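White panel box, seams at the floor: fill them or leave them?
Forum: Shop & Bench > Enclosures and booths

mkuipers
Walls are in, floor is in, now stuck on the last bit. See pic.
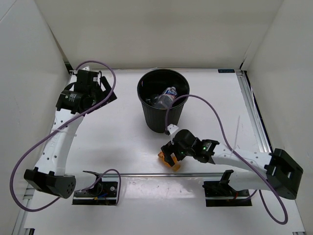

White left, back and right, white floor panel, grey framing at the corners

Question is the seams where walls meet the floor. Thin, you get a bit of the pale grey aluminum showing at the corners. Looks fine to me, my brother in law says fill them or regret it. Small parts get sorted into a bin in there and I'm tired of fishing washers out of gaps. Panels are Wastel, framing is Gridura, everything sits in the slots, no glue so far. Do I caulk or not. Would like to be done by Monday

tinsnips50
Dont caulk. You will need that floor out at some point and then you're in there with a razor blade cursing.

rowhouse_ben
Caulk it. White silicone, tiny bead, wet finger, done in ten minutes. Grit gets in an open seam and you never get it out, goes gray in a month and then it's all you can see

tinsnips50
And the silicone goes yellow in a year, then what

rowhouse_ben
Then you cut it out and do it again?? Same as a bathtub

tinsnips50
I don't take my bathtub apart to get at the bolts

U_Cele
Third option, vinyl tape. Matte white, 28 mm wide, fold it down the middle and press it in the corner. Peels off when you want the floor out. Did mine in July, still down. Clean with alcohol first or it lifts at the ends.

mkuipers
Tape sounds ok. Does it show tho? whole reason I went white is so I can see what I drop

U_Cele
A little, if the light comes from the side. From overhead no. Get the matte, the glossy kind looks like a wet line all the way round

Pell_Mell
What's the floor made of? Tape won't hold on some plastics. If it feels waxy forget it

mkuipers
Not waxy. Smooth, slightly hard feeling. Order slip just says "panel, white, 800" and item 2587, very helpful thanks Wastel

Pell_Mell
ha. Try a scrap overnight then. If it's still on in the morning go ahead

gravelroad
Nice and bright in there. Question from someone about to start one, do the plain white walls bug your eyes after a while? Mine's going in a basement in Venter with no windows and I was leaning light gray

mkuipers
First couple days yes. Turned the lamps down, fine now. Gray hides dust better, wont lie

rowhouse_ben
Gray hides everything, including the washers. White.

gravelroad
Small black screws though, they'd show on gray too

rowhouse_ben
and the zinc ones? gone forever. White

tinsnips50
for once I agree with ben

Pell_Mell
Is that dark blue label by the back wall staying? Anything stuck on the floor panel collects crud around the edge. If it's coming off use a hair dryer on low and go slow, pull it flat against itself. No scraper on white, you'll see the scratch every day

mkuipers
Staying for now. Good to know about the scraper, I would have 100% used a scraper

U_Cele
Also, parts rolling to the corners. Strip of felt on the bottom of the bin so it doesnt slide, and keep it back toward the wall where you can still reach it. Mine wandered constantly.

tinsnips50
Felt sheds. Use those clear rubber bumper dots, hardware store, pack of 50

U_Cele
Felt hasn't shed on me. But the dots are fine too I guess

rowhouse_ben
dots leave rings on white panel. Ask me how I know

tinsnips50
cheap dots do

mkuipers
ok so. Tape for the seams, scrap test tonight. Bin gets felt bc I have felt. Not caulking, sorry Ben

rowhouse_ben
Your funeral. See you in the spring when it's full of grit

Marijke K. (mkuipers)
Posting from my other login, phone ate the password. Scrap test passed, had to really pull to get it off. Did the back seam first, came out good. Left side has one bubble near the front, going to leave it. Right side tomorrow, ran out of tape and the place in Tronbridge closes at 5

U_Cele
Poke the bubble with a pin and press it toward the hole. Don't lift the whole strip, it never goes back straight
- Unathi

Marijke K. (mkuipers)
pin worked, thx

gravelroad
Ordered white. If I go blind I'm blaming ben

Pell_Mell
How'd you cut the ends of the tape at the corners, miter or just overlap?

Marijke K. (mkuipers)
Overlap. Tried a miter on the first one and it left a gap so overlap on the rest. back strip under, side strip over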